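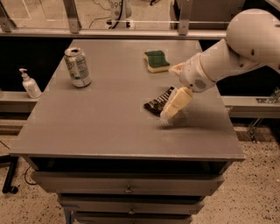
Budgeting for a tabletop clearing cell

A tabletop clearing cell is a small robot installation used to pick up litter and loose items from a flat surface, such as a drinks can, a sweet wrapper or a sponge. It is normally made up of an arm, a gripper, one or more cameras, a controller and the table or cabinet it works over. Buyers include colleges, canteens and small test laboratories.

Purchase costs

The arm is the largest single item in most budgets. Grippers are often quoted separately, and soft fingertips are treated as consumables. The Granico price list, for instance, sells fingertip pads in packs of 12 and leaves them out of the cell price. A set of mixed household objects for trials is cheap but is often forgotten at the ordering stage.

Delivery, fitting and the first safety check are usually charged as one sum. At the Briltcombe site this came to £1267, with a further £4000 set aside for guarding and electrical work.

Space and furniture

Many sites reuse a drawer cabinet or bench they already own. The surface should be level and plain in colour, as patterned tops can make thin, flat items harder for a camera to pick out. Drawers below the work surface may have to stay shut while the arm is running, and this should be agreed with whoever keeps things in them.

Running costs

Yearly costs cover pads, cables, software support and staff training. The Drestow planning guide suggests putting aside 10 per cent of the purchase price each year. Sedgwick offers a lease that includes servicing but excludes damage to the gripper.

Lead times

Arms held in stock can arrive within weeks. Orders placed after October often fall into the next budget year.

See also: Gripper; Machine guarding; Equipment leasing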